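Section 4. Sorting and First Build

Read this section before you open the second bag. The Kustari large-brick set is sold as ready to use out of the box, and the box says so twice. We have put it on enough tables at the Ninthorpe play library to doubt that. It can be ready in an afternoon if you do the sorting first and ignore the color chart on the lid.

4.1 What you need

A table with a flat top, pale if you have one
Two shallow trays
A dry cloth
The parts sheet (version 2, the one with 57 entries)

If your parts sheet has no version number, it is the older one. The older sheet lists the decorated pieces under "bases" and leaves out their upper halves, so you will come up short on paper with nothing missing from the bag. Ask for a new sheet and quote form 3022.

4.2 Sorting

1. Empty one bag onto the table. Leave the other one closed.

2. Put the plain bricks in the first tray. Sort by shape, and let the colors fall where they may. The lid tells you to sort by color. Haruto Hattori tried it the lid's way for most of July and spent the time digging for long bricks under short ones.

3. Put every decorated or odd-shaped piece in the second tray.

4. Look at the underside of each brick. Set aside any with a split wall or a sharp edge.

5. Wipe the pieces that feel sticky. The leaflet recommends Jellitov cleaning spray. A damp cloth did the same job for us, and we could find no difference worth the price of a bottle.

Note: Dull patches and small marks on the plastic do not affect the fit. Please don't send bricks back for them.

Caution: Keep small broken bits away from children under three. If you find a fragment, take it off the table before anyone sits down.

4.3 Checking the fit

The leaflet claims that all bricks "grip alike." Test a few and decide for yourself.

1. Set a plain brick flat on the table, studs up.

2. Place a second brick over it with the edges lined up. Press down with the flat of your hand until it stops.

3. Lift the upper brick by its sides. If the lower one comes up with it, the grip is good. If it drops at once, try the upper brick on a different partner before you blame either.

4. Repeat with any pair you have doubts about.

Note: Older Yagi bricks are described in the leaflet as compatible. Some of ours went on and stayed on, others rocked. Use them in the top layer only.

4.4 First build

The leaflet starts with a castle. Skip it. Start with a short tower, which shows up a bad brick much sooner.

1. Choose a brick with two rows of four studs for the bottom layer. Shorter bricks make a poor footing, whatever the drawing on page 4 shows.

2. Add the next brick directly on top, running the same way.

3. Turn the third brick crosswise. The tower should stand without being held.

4. Keep spare bricks close, but leave a hand's width clear around the tower.

5. Add decorated pieces last.
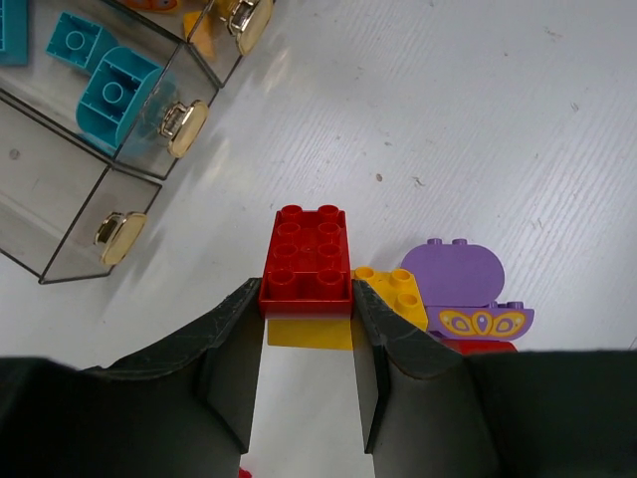 Color is a matter of taste in a first tower, and we would not spend time on the matching scheme in the leaflet. Chie Okabe, who rewrote these steps on May 16, 2022, asks only that neighboring layers differ, so that a beginner can tell where one brick ends and the next begins. Red with yellow does this well; the line between the two is easy to find even when most of the lower brick is covered. Purple is reserved in our sets for the decorated pieces, such as the base with the yellow-and-lavender swirls. Leave that one beside the work until the plain layers are finished, pattern facing you, and don't let the leaflet talk you into building it into the bottom course.

4.5 Taking apart

1. Start at the top and remove one brick at a time.

2. Hold the lower brick down with one hand. Tilt the upper brick along its short side and lift.

3. If two bricks are stuck, rock them gently end to end. Do not use a knife or a screwdriver. The leaflet suggests warm water, which made no difference to the pairs we tried it on.

4. Return plain bricks to the first tray and decorated pieces to the second.

Caution: Do not twist a decorated piece by its raised panel. Hold it low down, at the base.

Open the second bag only after the first has been sorted and put away. For storage lids and stacking the trays, see Section 5.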